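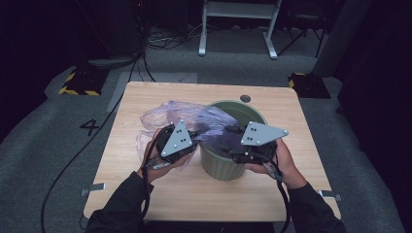 A green ribbed pot and a purple plastic bag on a light wooden table.

**Brendwood keep Ashour as head coach**

11/08/2021

Brendwood have agreed a new deal with head coach Moataz Ashour that will keep him at the club for two more seasons.

Ashour's current contract was due to run out in May, and Argate had asked for permission to speak to him last month. Brendwood turned down that request and opened talks of their own with the coach a few days later.

The former defender took over when the team was bottom of the table with five games left to play. They stayed up on the last day of that season and finished in the top half the following year.

"I didn't need much time to think about it," Ashour said. "The players have worked hard for me and I want to see where this group can get to."

His backroom staff will also stay on, although the club is still looking for a goalkeeping coach.

Brendwood are unbeaten in three league matches and go to Mansour next, where they lost 3-2 last season. Captain and left back are both doubtful for that game – the captain with a hamstring strain, the left back with a swollen ankle. A late decision will be made on both.

The club also said that work on the away end at the Plostix Ground is nearly finished. Capacity will go back up to 4,000 once the new barriers have been passed by the safety inspectors. Until then, visiting fans will be seated in the lower part of the main stand and should use the turnstiles on the river side.

Tickets for the Mansour match are on sale at the club office.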